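Momel Household Linen Service
Frequently Asked Questions
Last updated: 2023-10-10

What does the service provide?
Momel supplies tablecloths, kitchen towels and throws to rented apartments and guest houses in Gelmont and Ollow. Items are delivered clean and folded, collected after use, and washed at our laundry on Montoya Street.

Who may open an account?
Any owner or manager of a furnished property within the two towns may apply. Private households are accepted when space on the delivery route allows. Applicants must be able to receive a delivery in person or name someone who can.

How long does an agreement last?
The standard agreement runs for 12 months and renews each January. Either party may end it with 90 days' written notice. Short agreements of three months are offered to seasonal properties at a separate rate.

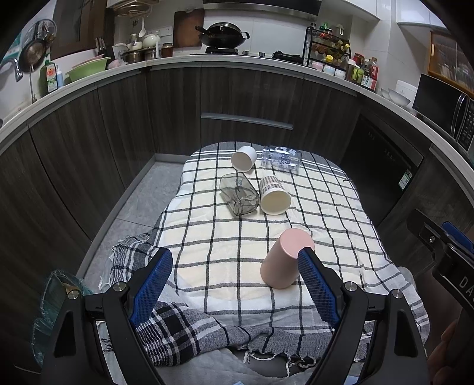 How should used linen be returned?
Place all items in the collection bag supplied. Please shake out crumbs first and keep wet items apart from dry ones. Bags should be left inside the entrance of the property. Our drivers are not permitted to enter bedrooms or kitchens to gather linen.

Are stains charged for?
Ordinary food and drink stains are covered by the agreement. A replacement fee applies to burns, cuts, bleach marks and paint. Customers are asked not to treat stains themselves — many store-bought removers set the mark permanently.

May I wash an item between collections?
Yes. Wash at a low temperature with a mild detergent and do not use fabric softener on kitchen towels. Fringed pieces should be washed inside a closed mesh bag and dried flat. Loose threads may be trimmed with scissors but should never be pulled.

Which patterns are available?
The current list has 19 patterns, among them plain, striped, checked and grid designs. Stock is shared among customers, and we cannot promise that a particular piece will come back to the same property. Matching sets may be reserved for an added fee.

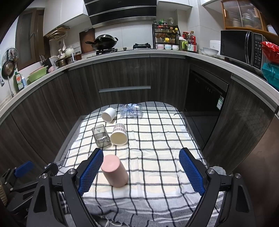
Grid-patterned kitchen towel in white, black and gray, with a fringed gray cloth beneath.

What happens if an item is missing?
Missing items are noted on the next delivery slip. If the item is found and returned before the following invoice, no charge is made.

Can a delivery be changed or skipped?
Changes must reach the office by noon on the day before delivery. Skipped deliveries are not refunded, but up to three per agreement may be moved to a later date.

Whom should I contact with a complaint?
Complaints should be sent in writing to Noemí Espinoza, Customer Accounts, at the Gelmont office. Please include your account number and the relevant delivery slip.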